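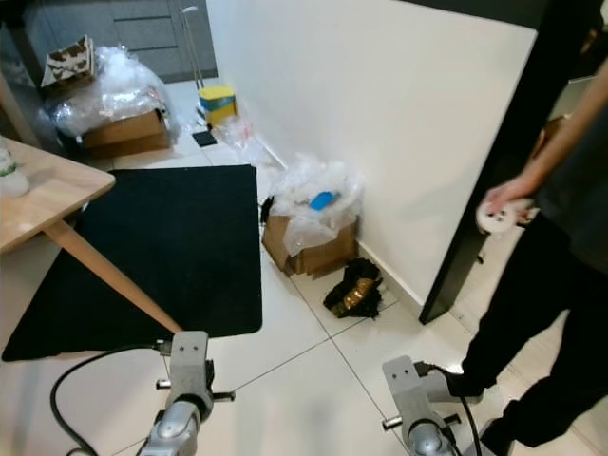

# Jakbridge Unit, Flornport: Ground Floor Room During Unpacking

Gallery page 2 of the fit-out record. Notes by Shafiq Saha, January 27, 2025.

This page covers the ground floor room at the stage when furniture had been delivered and packing material was still in the room. The wall and floor finishes were complete by then. Earlier work on the subfloor is on page 1, along with the moisture readings from September.

## Floor

Large white ceramic tile, gloss finish, gray grout. The joints are 2 mm wide and were filled in a single pass. Gray was chosen over white after a test patch in the hallway showed every scuff within a few days.

Gloss tile is easy to wipe but shows dust and shoe marks under overhead light. It also scratches if grit is caught under a furniture leg. Sweep before anything is moved, then lift. Do not drag.

Cleaning so far has been with warm water and a small amount of neutral cleaner. The Cidine floor cleaner left by the contractor is for grout haze only and should stay in the utility closet.

## Mat

Black, rectangular, laid directly on the tile with no adhesive. The table stands partly over it. The mat takes the wear from chair legs and feet, and small dropped parts make less noise on it.

Two points on upkeep:

- Lift the mat and clean under it when the floor is mopped. Water trapped under the edge leaves a dull line on gloss tile.
- Check that the corners lie flat before the table is put back. A raised corner under a leg will rock the table.

## Table

Light wood, rounded corners, slanted legs. Supplied by Uddin and put together in the room. The legs attach with bolts from below, and the bolts were tightened by hand, then given a quarter turn with the wrench after the table was upright.

Slanted legs take up more floor than the top suggests. Allow 100 mm of free space outside each foot when placing it near a wall or a walkway, and measure from the foot, not from the edge of the top.

The top has an oil finish. Cups need a coaster until the second coat is on. The second coat needs 13 hours before anything is set down on it, according to the sheet that came with the table.

## Wall and skirting

White wall paint, white skirting strip at the floor. Both have the same shade number, but the skirting is satin and the wall is matte. Touch-up cans are marked on the lid. Mixing them up leaves a shiny patch that can only be fixed by painting the full width of the wall.

The black door frame was painted before the floor went down. Its lower end was masked during grouting. One small chip near the floor was filled and does not need further work.

## Packing material

Cardboard box, open, filled with crumpled clear plastic and placed against the wall. The plastic stands higher than the sides of the box. Cartons of this kind were used as collection points during unpacking, one per work area, so that loose film stayed off the tile. Clear film on gloss tile is hard to see and slides easily underfoot.

Sorting was done at the end of the job:

1. Film was pulled out and checked by hand for hardware bags, keys and instruction sheets.
2. Clean film went into one sack. Film with tape or labels on it went into another.
3. Cartons were cut along the taped seam, flattened and tied in bundles.
4. Cartons in good condition were kept whole for returns.

The hand check is worth the time. A bag of spare feet for the Uddin table was found in the film at step 1, still taped to a piece of wrap.

Flattened cardboard is stacked by the rear door. The stack should stay below 300 mm, which is the depth of the bin opening used by the collection service.

## Open items

- Second coat of oil on the tabletop.
- Felt pads for chair legs. Ordered, not delivered.
- Label for the Cidine container in the utility closet.
- Door closer adjustment. The door latches, but the last part of the swing is fast.

Page 3 covers the shelving and the storage layout in the adjoining room.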